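**[讨论] 仿真组作业：随机纹理到底要不要开？**

版块：机器人社团 › 双臂抓取课题 › 仿真

---

**Şükran Erdem**（楼主）
2018年6月

大家好。中文不是我的母语，我写之前查了词典，如果有句子不通顺，请直接告诉我，我会改。

我在 Hinojosa 小组负责仿真的部分。我们的课题是双臂机器人从桌面上拿东西，递到旁边的架子。先在 Prilo 里面训练，七月再放到实验室的真机上测试。

现在组里有两种意见。第一种：房间应该和实验室一样，白墙、灰地、普通桌子。第二种：每次生成房间都随机换墙、换地板、换门的颜色，家具也随机放。我属于第二种。但是上个星期我们开着随机化训练，成功率掉了很多，所以有同学说我浪费了大家的机时。

数据写在下面，请各位帮我判断：

- 固定房间：训练片段 1,553 个，在同样的房间里测试，成功率 93%
- 随机房间：训练片段 3,809 个，在没见过的房间里测试，成功率 21%

我的问题是：这个 21% 是说明随机化没有用，还是说明训练不够？

---

**铁皮饼干**

两个数字不能放在一起比吧。一个是开卷，一个是闭卷。你把固定房间训练出来的模型拿到随机房间里测一下，再来说谁掉得多。

---

**Şükran Erdem**

谢谢，你说得对。这个测试我没有做，我应该先做的。今天晚上排上去。

---

**lao_k**

说句不好听的，学生课题就几个星期，机时也有限，你们的目标是七月真机能动。实验室那张桌子又不会变成别的颜色。把固定房间调好，加一点光照变化，够用了。去年我们组就是这么交的，答辩也过了。

---

**Yanling Tang**

不太同意楼上。去年你们的真机测试我在现场，上午好好的，下午有人把窗帘拉开，夹爪就一直往桌子外面伸。光照变化你们也加了，只是加得太小。

不过我也不觉得 Şükran 的做法没有问题。我看过你们的配置文件，墙、地、桌、门、架子、桌上物体、相机姿态，全部一起随机，而且范围都开到最大。这样训练出来不好，你根本不知道是哪一项的原因。建议一项一项打开。

---

**lao_k**

窗帘那次是意外……

好吧，光照我认。但是墙上挂什么画，真的有关系吗？

---

**Yanling Tang**

有关系。画里有边缘，有颜色块，网络会拿去当定位的参照。你换一个房间，参照没有了，它就不知道自己在哪里。

---

**夜航船**

插一句，楼主用的是 Prilo 自带的房间生成器，还是 Fondell 那个插件？自带的那个我用过，物体的摆放没有碰撞检查，架子经常离桌子太近，手臂一转就撞。如果失败里面有一大半是碰撞，那和纹理没有关系。

---

**Şükran Erdem**

是 Fondell 的插件，2 号配置。碰撞检查是打开的，但是安全距离我用了默认值，可能太小。

失败的记录我看了一部分，还没有全部分类。到现在为止，我看到三种情况：

1. 夹爪到了物体的上方，但是高度不对，合上的时候是空的。
2. 右边的手臂碰到架子，片段提前结束。
3. 手臂在空中来回晃，一直到时间用完。

第三种我最不理解。我原来以为是控制器的参数问题，但是在固定房间里一次也没有出现过。

---

**铁皮饼干**

第三种很像是视觉那边输出在跳。你有没有画面？贴一个，光看文字猜不出来。

---

**夜航船**

同求。最好是机器人自己视角的，不要那种从房间外面看的漂亮渲染。

---

**Şükran Erdem**

好的，从随机房间的测试里面取一帧。
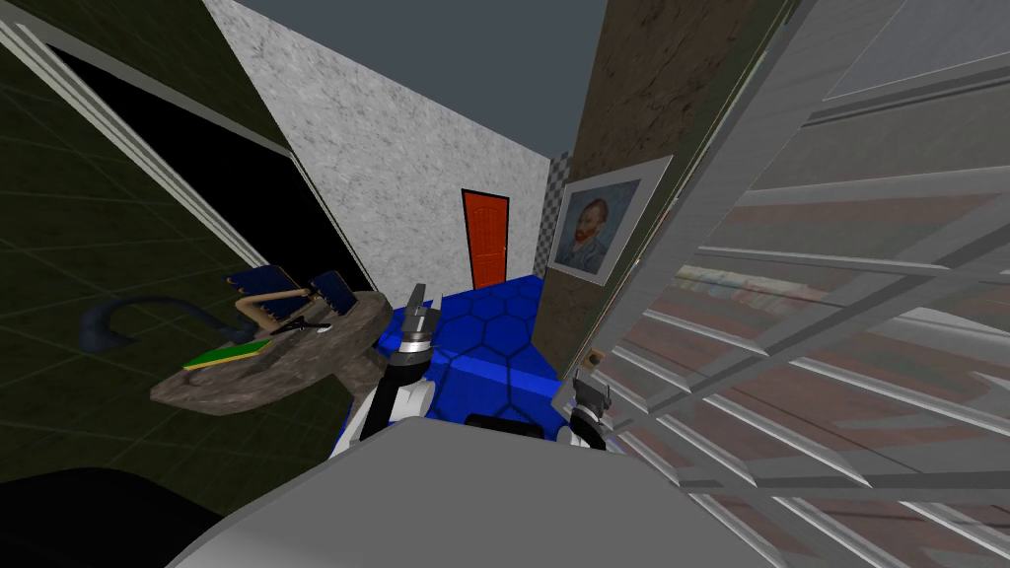 *随机房间测试，机器人视角。蓝色六边形纹理的桌子，右侧是白色的架子。*

请先看右边的夹爪，它在蓝桌子的右边缘附近，离架子很近。夜航船说的安全距离，我觉得在这里可以看出来。

---

**铁皮饼干**

哇，这房间的配色。绿墙、橙色的门、棕墙上还有梵高。

说正经的：整个画面歪得很厉害，墙和家具全是斜的。你的相机姿态随机范围写的是多少？真机的相机会歪成这样吗？

---

**Şükran Erdem**

真机的相机装在固定的支架上，只会有很小的偏差。范围我没有改过，是插件给的值。我一直在看纹理，对相机没有注意，这是我的疏忽。

---

**Yanling Tang**

那先不要争纹理了，先把相机收回来。倾斜这么大，桌面的边在画面里都是斜着走的，网络要同时学"桌子在哪里"和"哪边是上"，三千多个片段肯定不够。

另外，桌子的六边形花纹我建议保留，不要因为难就删掉。真实的桌面会有反光和划痕，难一点是好事。

---

**lao_k**

六边形我还是觉得太夸张了。谁家实验室的桌子是蓝色蜂窝？

---

**Yanling Tang**

随机化的意思就是不需要像谁家的。真实的桌子只要落在这个范围里面就可以。

---

**夜航船**

我看的是右边那一大片架子，占了画面的三分之一。横条那么密，又是斜着的，对深度估计很不友好。你高度不对的那一类失败，可以查一下是不是都发生在离架子近的时候。

还有，左边那张石纹圆桌上的东西是干扰物吧？那个带两块深蓝色板子的，是什么？

---

**Şükran Erdem**

是的，圆桌上的都是干扰物，从模型库里随机抽的，不参加抓取。带两块板子的那个，在库里只有编号，没有名字，我们组也不知道应该叫它什么。绿色的书我认识。

关于架子：我会按照夹爪和架子的距离，把失败分组统计。这个方法很好，谢谢。

我总结一下下一步，如果有错误请指出：

- 固定房间的模型，放到随机房间里测试（铁皮饼干的建议）
- 相机倾斜的范围收到和真机支架接近，其他不变，重新训练一次
- 架子和桌子之间的安全距离加大
- 纹理、门、画先保留，不删
- 第三种失败，把视觉的输出逐帧保存下来看

---

**lao_k**

第二条和第三条不要同时改，不然又说不清楚。你刚才还被批评过这个。

---

**Şükran Erdem**

对，我又犯了一样的错误。先改相机，再改距离。

---

**Yanling Tang**

机时不够的话，Nudance 那台机器晚上是空的，你写邮件给我，我帮你开账号。以前的训练日志不要覆盖，另外存一个目录。

---

**铁皮饼干**

坐等结果。我还是押固定房间的模型一换房间就比 21% 低。

---

**lao_k**

我押比 21% 高。输的人请喝奶茶。

---

**Şükran Erdem**

结果出来以后我在这个帖子里更新。"坐等"这个词我刚才查了，现在明白了。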